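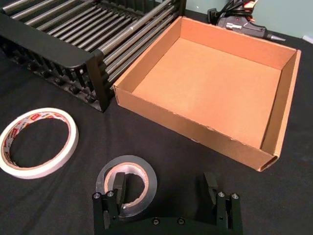
Tevik Archive: Recording and Storage for Live Video

Tevik Archive is a hosted service for organisations that broadcast meetings, lectures or services online and are required to keep a copy. Each broadcast is recorded as it goes out and is placed in the customer's library when the stream ends. No separate upload is needed.

Storage
The Standard plan includes 300 hours of recorded video. The Extended plan includes 515 hours. Recordings remain in the library until the account holder deletes them. A deleted recording may be restored within 2 days, after which it is removed permanently.

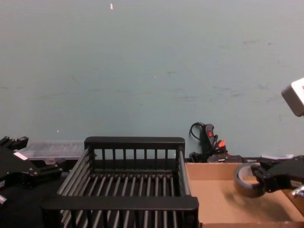

Access
Account holders may set each recording to public, private or password protected. Viewers do not require an account to watch public recordings. Captions may be added as a text file at any time and corrected without replacing the video.

Compatibility
The service accepts streams from Sarmiento encoders and from most common broadcasting software. Customers using the older Sultska player should update their embed code before moving to Tevik Archive.

Ordering
Product code: TA-317. Plans are billed yearly in advance. Orders and requests for a trial library should be sent to the Clandton office using the contact form.

Page last updated May 28, 2023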